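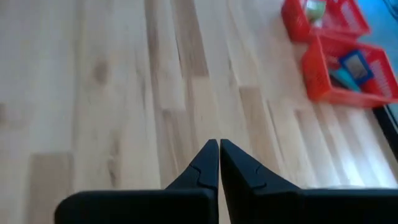

Red baskets on a pale wood floor.

Lestden Player Guide, section 4: claiming a bonus
December, by the Texier help desk

1. Log in, open Cashier. Not the lobby, the Cashier.
2. Tap Offers. Pick the Kullham welcome deal or the Ascombe reload. One at a time only.
3. Type code ASCOMBE51 in the box. Capitals, no spaces.
4. Deposit £51 or more. Less than that and the code wont trigger.
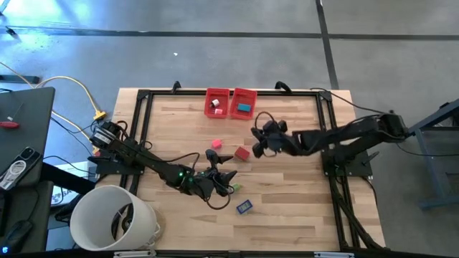 5. Wait for the green tick, then open any slot marked B. Your 69 free spins load by themselves.

Note: spins go at midnight, used or not. No extensions, sorry.

CAUTION: dont withdraw before wagering is done. Bonus and winnings both get wiped. Check the bar under Balance first.

6. Max cash-out from spins is £1000. Anything over is removed when you withdraw.

Code rejected? Log out, try agian once, then quote error 1674 to chat. 18+ only. Deposit limits are under Account, Limits.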